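Girls basketball coach wanted — Pidholm Youth Sports Club

Posted 2019-12-13

We need a head coach for the 12-and-under girls team, starting right after the holiday break. Paid, part time. Our last coach moved out of state so we are in a bit of a hurry. Two assistant coaches are staying on, good with the kids, neither one wants the top job.

**The club**

224 kids across all sports, 9 basketball teams. Home games at the Camargo gym, practices there too exept when the school needs the floor, then it's the small gym on the north side. Winter league runs through the middle of March. Two tournaments, one of them an overnight.

**What you'd do**

- Two practices a week, 90 minutes each, early evening
- Games on weekends, home and away
- Talk to parents. Short email once a week is plenty
- Equal playing time through the regular season — club rule, please don't apply if you can't live with it
- Hand in the score sheet the same night

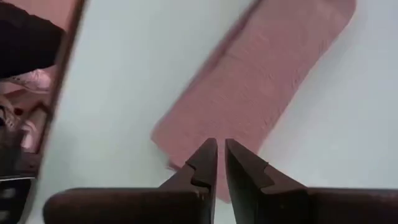
*Pink piece on a pale surface, gripper fingers open.*

**What we're looking for**

Some coaching experience, any level. Played in high school or college, fine. Coached another sport, also fine, tell us about it. You need to be 21 or over with a driver's license. First aid card, or willing to get one before the first game (we pay for the class). Background check for everybody, no exceptions.

Patience with beginners. Half of this group never played before the fall. They can dribble now, passing is coming along, defense is a work in progress.

**Pay**

$1489 for the season, paid in two parts, January and March. Gas money for away games on top of that. Team jacket and shoes through Flestico, our gear supplier, you pick the size.
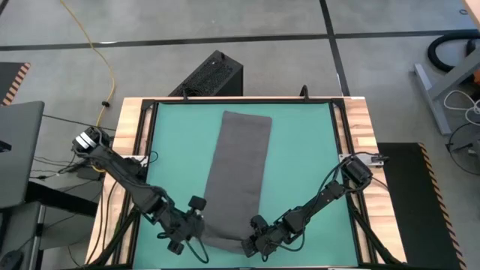 *Dark gray cloth, folded lengthwise on the teal mat.*

**How to apply**

Send us a short note with your experience and two people we can call. No fancy resume needed. Use the Rokora sign-up page, pick "coaching" and then "girls 12U" from the list. If the form gives you trouble drop a paper copy at the Camargo gym front desk, in an envelope marked BASKETBALL.

We'll read them as they come in and would like to have someone picked before the end of December. Short chat first, then you come run part of a practice with the girls. Bring a whistle — balls and cones are in the closet.

Also still short of scorekeepers and one referee for the younger age groups. Unpaid for scorekeepers, refs get paid per game. Same page, diffrent box. High school students welcome to keep score, we sign service hours.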